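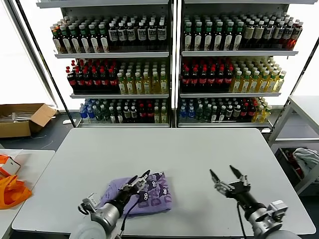
Does the computer in your game really think?

You're playing a game. You hide behind a crate, and a guard walks right up to it and says, "I know you're in there." It feels like the guard worked it out. Maybe it even feels like the guard is smarter than you.

Don't believe it yet. Let's look at what the guard knows.

A computer character in a game is often called an NPC, short for "non-player character." Game boxes love to brag about them. "Enemies that learn!" "Villagers with minds of their own!" When you read something like that, ask a plain question: what would I see on the screen if it were true, and what would I see if it weren't?

The guard's rules

Many guards in games run on a short list of rules. Here is one a beginner might write:

If you can't see the player, walk your path.
If you hear a noise, walk to the noise.
If you see the player, chase.
If you lose the player, look around for a bit, then go back to your path.

Read those again and picture the guard at the crate. You bumped something. The guard walked to the noise. Then the game played a line of recorded speech. The line "I know you're in there" might play every time, even if you ran off long ago and the only thing behind the crate is a floor.

You can test this. Make a noise, sneak away, and listen. If the guard still says it, you've caught him.

A village with 400 people in it

Kelechi Edet makes games, and one of them is called Drollari. It's set in a market town with 400 people. Players write to her about a baker in the town who they say is sad. They think he misses his brother.

"He has no brother," she says. "He has three places he walks to and a slow walking speed. I made him slow so he wouldn't bump into the well."

So where did the brother come from? The players made him up. People are very good at seeing feelings in things that move. Two dots on a screen, one following the other, and somebody will say the second dot is lonely. Game makers know this and use it. A slow walk and a lowered head cost much less work than a sad mind.

Is that cheating? I don't think so. A puppet show isn't cheating either. But you should know which one you're watching.

Can a game character learn?

Some can, a little. This is where you have to be careful with the word "learn."

Say you always attack from the left. The game keeps a count. Once the count gets high enough, the enemy starts guarding the left side. Is that learning? Sort of. It's also just counting, and a scoreboard can count.

There is another kind of program that gets better by playing again and again, keeping changes that help and dropping changes that don't. Babatunde Akpan tried it with a small racing game. For the first 186 races his car did little except hit the wall. After 1,000 it could get around the track very well. Then he turned the track around so the cars went the other way, and it drove straight back into the wall.

It had become good at one track. If he had only shown you the best lap, you might have said, "Wow, it knows how to drive!" That's why it helps to ask what happens when something changes.

What about characters you can talk to?

Newer games sometimes let you type anything you like and get an answer back. These programs have been built from huge amounts of writing, and they can sound a lot like a person. They can also tell you the castle has a basement when it doesn't, in a very sure voice.

Sounding sure isn't the same as being right. That goes for game characters, ads, and people who write explainers for kids.

Try it yourself

Pick a game you know well and choose one character. Before you start, write down what you think its rules are. Then try to break them. Stand on a table. Walk in circles. Leave the room and come back in. Each time the character does something you didn't expect, fix your list.

You may find a character whose rules you can't work out. It could be very clever, or it could be picking at random. Those two can look the same for quite a long time, so keep testing.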